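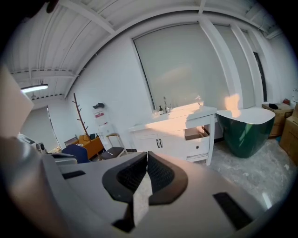 Seit heute früh um sechs bin ich wach und denke über Sauerteig nach, das muss man sich mal vorstellen! Gestern Abend noch den Ansatz gefüttert (Roggen, lauwarmes Wasser, wie immer), und dann lag ich im Bett und habe gerechnet, ob zwei Brote reichen, wenn am Wochenende alle kommen. Vielleicht bin ich auch einfach so früh munter, weil es jetzt im Januar in der Wohnung so schön ruhig ist. Weiße Wände, helles Zimmer, da kann man gut denken, und ich wollte ja nie Farbe an den Wänden haben, egal was meine Schwester dazu meint. Also aufgestanden, Kaffee gekocht, Glas aus dem Schrank geholt. Und der Ansatz hatte sich verdoppelt, mindestens! Riecht nach Apfel und ein bisschen nach Joghurt, genau richtig.

Das Mehl ist diesmal von der Mühle in Drikamitz, der Fünf-Kilo-Sack, den ich seit Wochen im Flur herumstehen habe. Ist gröber als das alte und säuft Wasser ohne Ende. Beim ersten Versuch war mir das nicht klar, da kam ein Ziegelstein heraus, den wir dann zu Suppe gegessen haben, in Scheiben so dünn wie Pappe. Jetzt nehme ich 30 Gramm Wasser mehr und lasse den Teig länger stehen. Ob das die Lösung ist, weiß ich erst, wenn ich anschneide, und anschneiden darf ich erst heute Abend - das Warten ist das Schlimmste an der ganzen Backerei.

Mittags kurz raus, Körbchen kaufen. Bei Brilura hatten sie nur noch die runden, ich wollte aber ein langes, also bin ich mit leeren Händen wieder heim und habe doch die Salatschüssel mit dem Geschirrtuch genommen. Geht auch. Das Tuch klebt nur gern fest, wenn man mit dem Reismehl geizt, und ich geize immer.

Ungefähr 4 Stunden hat der Teig dann auf der Heizung gestanden, eine zu lang vermutlich, weil ich am Telefon hängen geblieben bin (Mama, Knie, Arzttermin, das ganze Programm). Er war schon ganz schön wabbelig beim Stürzen. Einschneiden ging trotzdem, einmal längs, ein bisschen schief.

Jetzt ist beides im Ofen und die ganze Küche duftet! Ich sitze davor auf dem Hocker und gucke durch die Scheibe, das linke geht auf, das rechte überlegt noch. Morgen muss ich unbedingt Kümmel besorgen und das Glas mit dem Ansatz mal ordentlich auswaschen, der Rand ist schon ganz verkrustet.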